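We use cookies to remember your settings and keep this site running. Accept all | Manage choices

Workbench and Floor Check, Skukley workshop
October 4, 2025

Hi all, it's my turn with the clipboard again, so you get my version, which is the long one. Same list we've used since January, same marks: OK, FIX or WATCH. I did the wooden-top bench and the floor on its left side, then ran out of morning.

1. Bench top: OK
Containers are all lined up along the far edge where I like them. Please keep it that way!

2. Liquids capped and labeled: OK
One white bottle with a yellow label, far left of the row, cap on. I'd still love to see it move to the Sorkimell cabinet at closing time, with the other bottles.

3. Small metal parts contained: OK
The little silver pieces are in their white rectangular bin. I stepped on one of these in the summer, in thin shoes, and I have opinions about it.

4. Paper and plastic bits: WATCH
Two baskets for this now, the white one with the vents and the small green mesh one next to it. Both have white stuff in them, and the green one's is all crumpled up. Is that trash or are we keeping it? If it's trash, out it goes. If it's stock, flatten it and put a tag on the basket (tags are in the Skirnent drawer, there were 17 left when I looked).

5. Bins labeled: FIX
I want a proper front label on the blue bin with the dark blue pieces, and on the white one at the right end with the three remote-looking things stacked in it. Label numbers 281 and 461 are free in the book, so use those. Also, if the remotes have batteries in them, somebody please check for leaks. I didn't open any.

6. Cords off the walkway: FIX
Orange extension cord is across the floor on the left side, with the yellow plug end by the table corner. I've written this up 2 times before. Run it along the wall or put the rubber cover over it, I don't mind which, but pick one.

7. Black cables at the bench: WATCH
They loop quite a bit. Keep bins and sleeves away from the loops, and tie up any slack that hangs low enough to catch on something.

8. Floor clean, no spills: OK
Plain gray concrete, easy to sweep, so sweep it.

9. Extinguisher and first aid box: not done
Those go with the Yu room list and I didn't have the key. Next round.

FIX items before the next check please, then initial the sheet by the door.

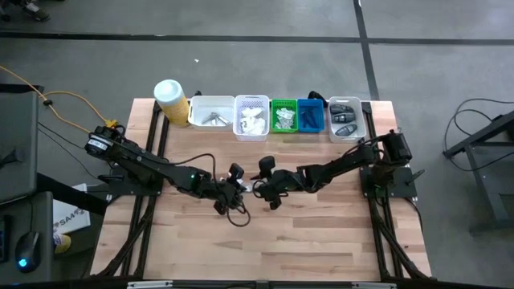
Bench with containers along the far edge, orange cord at left (items 1 to 7)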